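Two weeks into the new job and I still grin every time I scan my badge! I'm the newest sonographer at the Trostside vascular lab, and I spend my days looking at carotids, leg veins and the odd stubborn aorta. I love it.

My teacher is Anwara Kanagaratnam, who has been scanning for 14 years and can find a peroneal artery before I've finished squeezing out the gel. She has me doing 8 practice scans a week on top of my patients, mostly on coworkers who will roll up a pant leg for a decent sandwich.

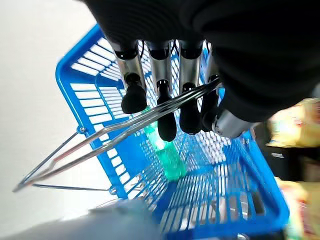

The hardest part so far is the ankle-brachial index, which sounded so easy in class (two arms, two ankles, a bit of division!). My pressures were all over the place until Anwara watched me and told me to loosen up. Picture four fingers hanging side by side over a blue shopping basket, pointing down — that's the easy droop I want in my hand before I pick up the Doppler probe. I'd been squashing the artery flat and then wondering where the signal went.

Next up is the registry exam in January. I have 33 pages of notes on hemodynamics and a highlighter that's nearly dead, so if anybody has a good way to remember the velocity cutoffs, please leave it in the comments.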